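Fokirville Branch Library
Friends Group -- Minutes of the Meeting Held 11/30/18

The meeting was called to order by the chair, Rin Arai, in the back reading room. The minutes of the previous meeting were read and approved with one correction: the bus to Hosport leaves from the Coppens Street side, not the front entrance.

1. Book sale
The fall sale brought in $1,000 before expenses. Most of that came from the first morning. Cookbooks and children's books sold out early. Hardcover novels did not, and what was left has gone to the Hosport branch, which has its own sale in May. A member asked whether prices should go up. After some talk it was agreed to leave paperbacks alone and to price the large art books one by one.

The chair noted that the signs were put out late and several people drove past the lot. Signs will go out the evening before next time.

2. Heating in the reading room
The radiator under the north window is still cold. Katero Heating looked at it and wants to replace the valve, with a quote of $300 including labor. The branch will pay for this out of the building budget, so no vote was needed. Members were asked to keep the hall door closed until the work is done.

3. Large-print collection
The branch has around 100 large-print titles and the same readers have been through most of them. Motion to spend up to $300 on new ones, mysteries and westerns first. Seconded and carried, one abstention. The list will be drawn up with the front desk -- requests can be left there on a slip of paper.

4. Story hour
Attendance has been steady. The rug needs cleaning. There was a question about moving story hour later in the morning so that it does not run into the computer class. Left open until the class schedule for spring is out.

5. Furniture and shelving
Discussion of the small white table and the black wire mesh shelf. Two members would like to see them used for new arrivals.
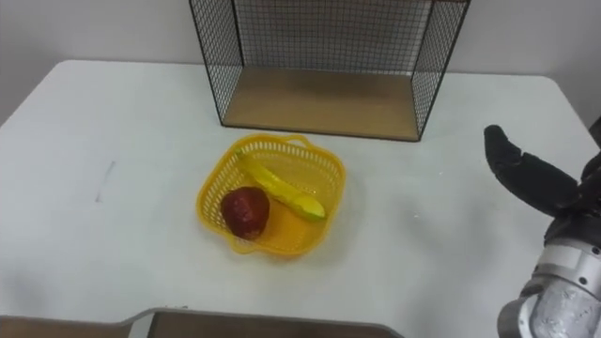 Others felt new arrivals should stay by the front desk, where people already look for them, and that local history pamphlets would be a better use. Agreed to try the pamphlets through the winter and come back to it in May.

6. Other business
Dues are now $5 a year, as voted last time. The envelope is at the desk. The key to the supply closet is missing again -- please check coat pockets.

There being no further business, the meeting was adjourned. The next meeting will be posted on the board by the entrance.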